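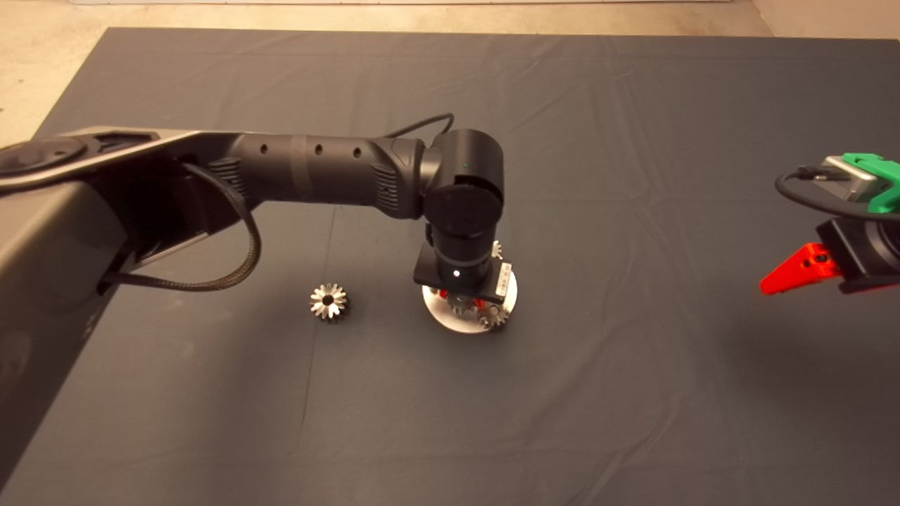
Fig. 1. Gears and the round metal disc on the gray cloth.

Session 12: Laying out gear parts before assembly

Welcome back! Last time we got through tooth profiles, so now we get to handle real parts (my favorite bit of the course, I admit). Bring the Gaber workbook, open to page 229, and leave the laptop in your bag for the first half.

Start with the cloth. I like a big one in a dark, dull color, spread out over the whole work area. Silver teeth show up nicely against dark gray, and a dropped gear lands soft instead of chipping. A few creases are fine – just don't set a disc down on a thick fold or it'll rock.

Next, the disc goes down flat and the gears go near it, teeth clear of each other. Pick up each gear by its faces, never by the teeth. Turn it over and look for burrs, then run a fingertip lightly along the edge of the bore. Anything rough goes back in the Favix tray with a tag.

Before you mesh anything, try this: set two gears side by side and bring them together slowly. You'll feel the teeth find each other. If you're pushing, stop and check the tooth counts against the table on page 248.

For next time: problem set 21, parts a through d, and read the Sunley chapter on backlash.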